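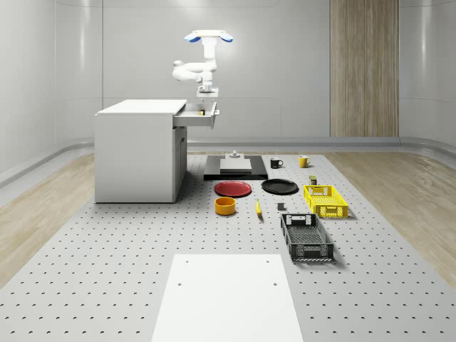 White cabinet, drawer open (render)

From: Paraskevi Kokkinos
To: Hekedside Neighbors list
Date: Tuesday, August 10, 2021
Subject: Re: what to do with all these seeds??

Hi all,

> I have seed packets going back years, all stuffed in a shoebox in
> the garage. Are any of them worth planting or should I just toss
> the lot? Also is the Ullenell swap still on?

Oh please don't toss them! Tomatoes and squash keep for ages. I had some old Vasilakis beans from my aunt, and I put 39 of them in wet paper towels back in February just to see, and most of them came up (I was so pleased I called her). Onions and parsnips are another story, I buy those new every year.

I'd get them out of the garage though, the heat is murder on seeds. Mine live in a shallow drawer in the back bedroom, sorted by the month I sow them, and the lettuce goes in the fridge behind the mustard.

Yes, the swap is on, same hall on Volten Street, doors at 3. Bring envelopes if you have spares, we ran out last time and people were folding up napkins! I'll have way too much dill and some of that purple orach if anyone wants it.

Does anybody still have the big label printer?

Paraskevi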